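생활정리 기초 4주차 강의 노트: 지퍼 달린 긴소매 상의 개기

지난주에 티셔츠를 갰으니까 이번 주는 조금 귀찮은 옷으로 넘어갑니다. 목 부분에 반만 내려오는 지퍼가 달린 긴소매요. 저도 이 옷만 나오면 한숨부터 나와요. 저희 집 서랍에 이런 옷이 제일 많은데, 몇 년 동안 그냥 돌돌 말아서 쑤셔 넣고 살았거든요(여러분도 그러시죠?).

준비물은 별거 없습니다. 옷 한 벌이랑 평평한 책상이면 됩니다. 침대 위에서는 하지 마세요. 푹신한 데서 하면 손으로 쓸어내려도 주름이 다시 올라옵니다. 과제표 양식은 강의 게시판에 있고, 1주차 때 드린 Lasholm 서랍 치수표도 같이 꺼내 두세요. 뒤에서 씁니다.

1. 지퍼부터 정리하기
끝까지 올리느냐 반쯤 열어 두느냐로 매 학기 질문이 나오는데, 저는 올리는 쪽입니다. 열어 둔 채로 개면 깃이 자꾸 옆으로 드러누워요. 올린 다음에는 깃을 손바닥으로 한 번 눌러 주고요. 금속 지퍼라면 얇은 니트랑 겹쳐 넣지 마세요. 저는 그렇게 해서 아끼던 니트 한 벌 올을 다 뜯어 먹었습니다...

2. 몸판 펴기
밑단을 꼭 확인하세요! 말려 있는 밑단을 그대로 두고 개면 나중에 그 부분만 두툼해져서 서랍에 세웠을 때 자꾸 넘어갑니다. 양손으로 밑단 양쪽 끝을 잡고 살짝 당기면 펴져요. 너무 세게 당기면 늘어나니까 살살.

3. 소매 접기
소매 하나를 몸판 위로 가로질러 넘깁니다. 길어서 반대쪽으로 삐져나오는 게 보통이에요. 이때 소맷부리를 잡고 팔꿈치쯤에서 아래로 꺾어 주면 몸판 안으로 들어옵니다. 반대쪽도 똑같이. Nizar Aoun 선생님은 소매 두 개를 등 뒤에서 겹치라고 가르치시는데, 그 방법도 좋습니다. 시험 보는 것도 아니니 손에 맞는 걸로 하세요.

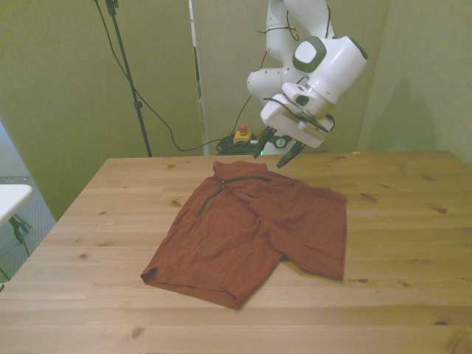 그림 1. 소매 하나를 몸판 위로 넘긴 상태. 밑단 말림과 목 쪽 지퍼 방향을 확인할 것.

그림 1 정도로 주름이 남아 있으면 다음 단계로 가기 전에 가운데에서 바깥쪽으로 한 번 쓸어 주세요. 다리미까지는 필요 없어요.

4. 세로로 반, 아래에서 위로 세 번
폭은 서랍 치수표에 맞춥니다. 깃이 바깥에 오게 끝내면 꺼낼 때 어느 옷인지 금방 알 수 있어서 편해요. 두꺼운 옷은 세 번 대신 두 번만 접어도 됩니다.

과제: 집에 있는 긴소매 상의를 하나 골라서 두 가지 소매 접기를 다 해 보고, 어느 쪽이 서랍에서 덜 무너지는지 과제표에 적어 오기. 다음 주는 후드 달린 옷을 할 거니까 한 벌씩 들고 오세요.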